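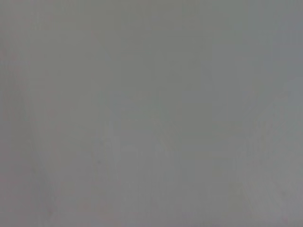 A grey surface, close up.

Grey chosen for hall repaint

The main room at Escobar Hall will be repainted in a neutral grey in December 2024, replacing the cream that has been on the walls since the last refit.

Hall manager Estela Maldonado said the colour was picked from 9 samples after 70 regular users sent in their preferences.

"Most people wanted something plain that wouldn't show every scuff," she said.

The kitchen and foyer will stay as they are. Dance classes move to the library meeting room until the work is finished.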